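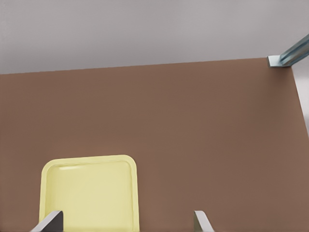
3. Trying both grippers in simulation
Rui Calado and Benvinda Morais, group 9

The handout says the Atar gripper is "clearly better" than the Vilela for thin trays. We are not convinced. We ran each one 70 times on the yellow tray, with the same arm and the same controller, and the gap in the scores was 3 runs. A different random seed could give you that.

We also doubt the wrist view is much use by itself. With the fingers open over bare table there is very little for the controller to go on, and Teresa Antunes had warned us of this before we began.

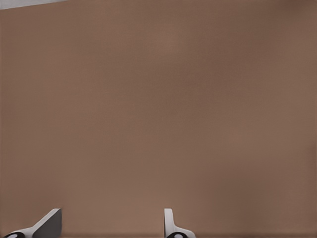

Figure 2. Wrist view, fingers open, nothing between them.

The friction values came with the model and we did not check them against a real tray.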